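Makar Utensil Set: Set-up Guide
Section 2. Preparing the table and checking the utensils

Read this section before first use. It applies to all Makar utensils with a wooden handle and a white collar.

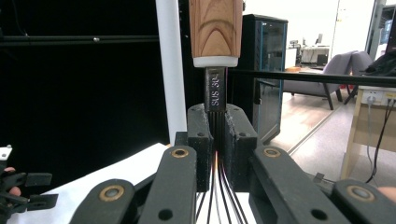
Reading time: 2 minutes

2.1 Covering the table

1. Clear the table and wipe it with a damp cloth. Allow it to dry.
2. Unroll the white paper and cut a length of 155 cm.
3. Lay the sheet flat and smooth it from the middle outwards.

Note: Do not tape the paper to a varnished top. 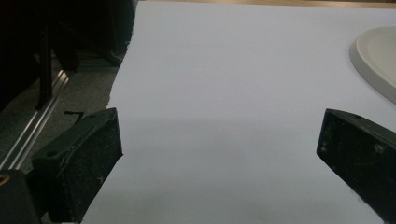

The cover sheet is for protection only and need not be cut to a template. Straight edges are not required. A slightly wavy left edge running at a slant, as on this sheet, is acceptable, provided the working area is fully covered. Replace the sheet if it becomes soaked or greasy.

4. Put a plate near one corner of the sheet, for resting used utensils.

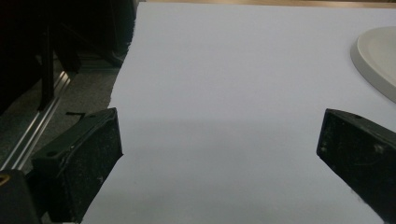

Keep the middle of the paper free for the utensil being checked. Leave a margin of 10 cm between the plate and the table edge.

2.2 Checking the utensils

1. Find the marking SUS 304 next to the collar. It is set sideways, along the length of the utensil.
2. Hold the handle and turn the collar gently. It must not move.
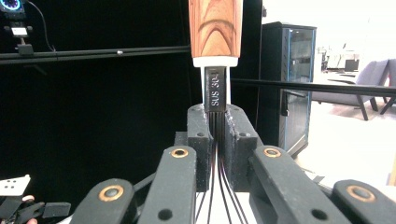 3. Wash the metal parts in warm water with a little washing-up liquid. Dry at once.

Caution: Do not soak the handle. Do not leave the utensil in an oven or on a hot ring.

4. Rub the handle with food-safe oil and leave for 35 minutes before wiping.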